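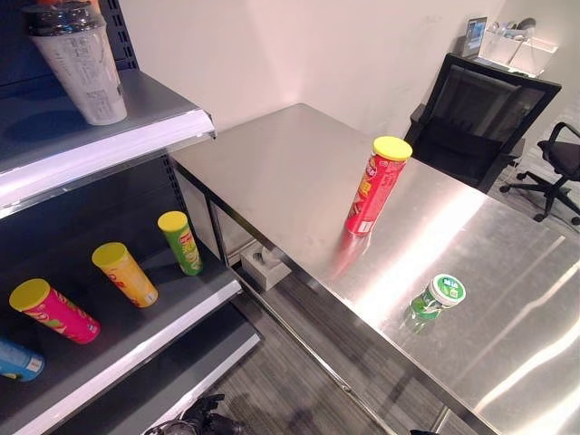
Automation at Work, Handout 4: Who Straightens the Shelf?

Welcome back, and thank you for the thoughtful notes many of you handed in after last time. I read them all with a pot of tea beside me, and several of you asked the same thing in different words: when a machine comes into a shop or a stockroom, what does the person who used to do that job do next? I had meant to leave that for the end of term, but it seemed a shame to make you wait, so we shall spend this session on it.

Let us start with the job itself. Putting goods on a shelf sounds like the plainest work there is, and people who have never done it tend to think it is one task. Anyone who has spent a morning at it (I did two years of it before I ever stood in front of a class) will tell you it is a whole bundle of little ones. You pick a thing up, you turn it so the front faces the shopper, you notice that the one beside it has fallen over, you stand that up too, and while you are there you see that somebody has left a drink among the crisps. A tall tube with a lid is a fair example. It rolls when it lies on its side, and it knocks its neighbours down if you set it back in a hurry.

Please keep that bundle in mind when you read the Carkell case in your packs. Carkell runs a chain of small convenience shops, and it brought in shelf robots under a scheme called Flastum. The stock list was 897 lines long, and the first plan assumed that every one of them could be handled in the same way. The staff said early on that this would not do, and I would like you to look closely at how long it took for their remarks to reach the people writing the plan. 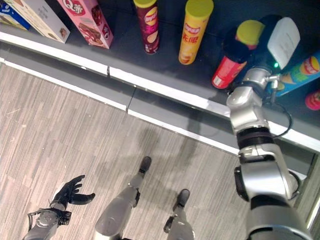 Soft packets, boxes and tubes all ask for a different sort of hold, and a person changes from one to the next without thinking. At Carkell the shop staff ended up writing much of this down: which goods could be gripped round the middle, how hard, and which were best left to human hands for now. They logged 2541 notes in the first stretch of the trial. It was skilled work, and for a good while it was paid at the old rate, on top of the old duties. Do have a think about whether that seems right to you, and what you would have asked for in their place.

The second case, Fluvodent, is a dental supplies warehouse, and it makes a nice contrast. There were 147 people on the floor there, and the firm moved some 5 of them into a new role minding the machines. Those few were mostly pleased. The rest found that their day had changed as well, though their job titles had not. They had fewer light tasks to break up the heavy ones, and less chance to chat, as the easy walking-about work had gone to the robots. One of the older hands told the interviewer that she missed tidying. I was rather touched by that.

Akpan, the last and shortest of the three readings, is about training. You may skip the tables if you are pressed for time, but please don't skip the part on night shifts.

For next time, write a page on a job you know well, your own or a relative's. List the small tasks inside it, mark the ones you would gladly hand over, and say which you would be sorry to lose. Bring it on paper if you can, and we will swap them round the room.

12 shares
3 comments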